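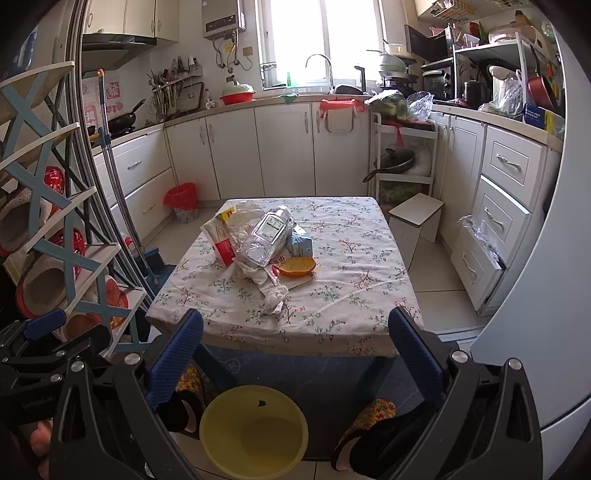 About Us

Deltach records everyday household work for companies that build home robots. We supply hand-held gripper kits, the people trained to use them, and the checked recordings that come out at the end. The company was started by Emlyn Pritchard, who had spent a long time repairing packaging machines and wanted to work on something closer to home.

Our first office was a single room over a print shop in Wudgate. We still have it, and it is where the kits are put together and repaired. Recording takes place in ordinary homes.

What we offer

Our main service is called Kurach. A customer tells us which household jobs their robot needs to learn, and we find homes where those jobs are part of the day. Clearing a table, sorting small items into a container and putting groceries away are the ones we are asked for most. An operator does the job with a gripper held in the hand, and the camera on the gripper records it from the fingers' point of view.

We do not tidy up or restyle a home before a session. Counters stay as full as the household keeps them, and drawers stay the way they were left. Customers sometimes ask for a plain background, and we refer them to a studio service for that.

As of Friday, November 25, 2022, the Kurach library holds 3,746 finished recordings. Of these, 2,797 were made in kitchens. The rest come from bedrooms, bathrooms, hallways and one very patient household's garage.
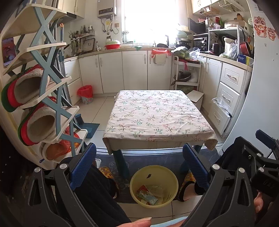 Each job is recorded several times, with the items moved between takes. Operators work at their own speed and may sit or stand as they like. They can stop a session at any point, and so can the household. A home visit lasts up to 2 hours, including setting up and packing away.

The kit

The Nwosu kit is the gripper set our own operators use. It is also sold separately to labs that want to do their own recording. The gripper has two fingers with ribbed pads, and the pads can be replaced without sending the unit back to us. Spare pads and a printed setup guide come in the case. Repairs are done in Wudgate, and we lend out a replacement while yours is on the bench.

We sell the kit to companies, colleges and school robotics clubs. Clubs pay a lower price – please write from a school address so we can apply it.

Checking and privacy

Two reviewers watch every recording before it is delivered. Takes with faces, mail or anything else that could identify a household are removed or blurred. Households are paid for their time whether or not the recordings are used, and they can ask us to delete their material before delivery.

Working with us

We take on new operators twice a year, and the next training group starts in December. No background in robotics is needed. To ask about operator work, offering your home or ordering a kit, use the contact form and choose the matching subject line.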